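Desk surface, part 2: what stays on top

July 9, 2023

The Tollska tabletop has been in use since June. It is 79 cm deep, and I have stopped looking at the finish and started looking at what collects on it. Light wood with horizontal grain hides pencil dust well. It does not hide clutter.

My rule for small objects is that each one gets a fixed position or goes in the Zutton drawer. The red cube was the first test. It is a plain block with slightly rounded edges, and I use it as a paperweight.
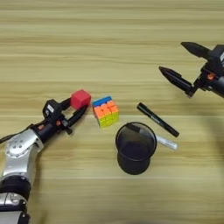
Kwame Issahaku asked in the comments whether a block that small holds down a stack of paper. Up to 30 sheets, yes, with the window closed. Past that I use the Hovier clip.

The puzzle cube is harder to justify. I pick it up during calls and put it down wherever my hand happens to be, so it has no fixed position. Etornam Aryee suggested a tray. I tried one for 13 days and removed it, as the tray took up more area than the cube did.

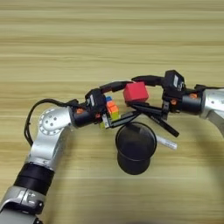
The puzzle cube over the tabletop, stickers in blue, orange, yellow and green.

Pens and markers are the remaining category. The holder is a black cylinder, open at the top. Black markers go in tip down. Glue sticks go in last, against the wall of the cup, or they end up under everything else. I considered the Mykhailiuk divided organizer and decided against it on width.

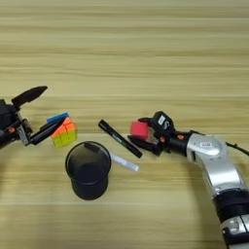

Black pen holder, two black markers and the puzzle cube.

Remaining work: a felt pad for the base of the holder, and a second coat of oil on the front edge, where my wrists rest. The oil needs two days to cure, so it will wait until I am away from the desk.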